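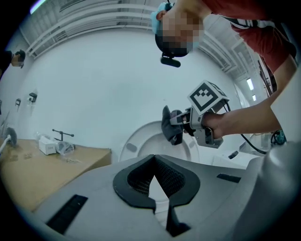

4.2 Equipment planning and unit costs

Figure 3. Hand-held gripper with fiducial cube marker, operated by a person wearing a headset microphone. The fingers hold a dark grey cloth.

The Kerow site was budgeted per collection station, with a station defined as one hand-held gripper, its printed markers, a headset microphone and a share of the bench fixtures. The capital request covered 15 stations at $1,082 each, excluding labour and floor space. Grippers were ordered in two lots so that the second could be cancelled if the Tindall site closed early.

Consumables were costed separately. Fabric items such as the cloth in Figure 3 were charged to the task budget at $157 per station. Replacement finger tips and cables were charged to maintenance, for which $291 per station was set aside. The Brurkbridge site used the same split but leased its grippers, and its figures are therefore not pooled with those of Kerow in Table 2.

Marker cubes were treated as part of the gripper. A cube with a damaged face was replaced whole, and the unit was recalibrated before it went back into use. Spare cubes were held at Kerow only. Freight between sites was paid from the Nenivness general account and does not appear in the unit cost.

Last updated: July 26, 2023

Contact | © Nenivness Project | Back to top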